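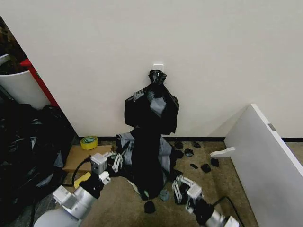 Relatório de progresso: arrumação do vestiário, casa Zusis
Para: Dénes Vass, Fundo Porkholm
De: Madalena Pinheiro
Data: 23/9/19

Caro Dénes,

Pediu-me um relatório curto e sem adjetivos. Curto, consigo.

Ponto de situação. A triagem da roupa doada está adiantada em todas as salas menos na do canto, onde continua a vigorar o sistema antigo: um gancho adesivo branco na parede, uma peça preta pendurada nele com um nó e o resto na alcatifa. Preto e cinzento-claro convivem no mesmo monte, enrolados um no outro, com a intimidade de quem já não espera ser separado. As peças pretas pequenas espalharam-se pelo chão por iniciativa própria e têm uma cinzenta por companhia.

Registo. Temos 1204 peças inventariadas, das quais 51 seguem para a costureira. O monte do canto ainda não entrou nestas contas. Entra quando se perceber onde acaba uma peça e começa a seguinte.

Despesas. Gastaram-se as verbas de cabides e de etiquetas. Os ganchos adesivos saíram baratos, e não vou aqui discutir se isso se nota. A Bodnár apresentou dois orçamentos para um varão fixo; o segundo é mais caro e inclui a palavra «solução». Recomendo o primeiro.

Atrasos. As caixas da Zavau chegaram sem tampas. As tampas chegaram depois, noutra medida. Reclamei por escrito e recebi em troca um inquérito de satisfação, que preenchi com gosto.

Próximos passos, até ao fim de outubro:
Desfazer o monte do canto e separar por cor e tamanho.
Montar o varão, caso o Dénes aprove o orçamento.
Aspirar a alcatifa, cujo salpicado castanho disfarça muita coisa, mas não tecido preto.

Não peço reforço de verba. Peço resposta sobre o varão antes do próximo lote.

Com os melhores cumprimentos,
Madalena Pinheiro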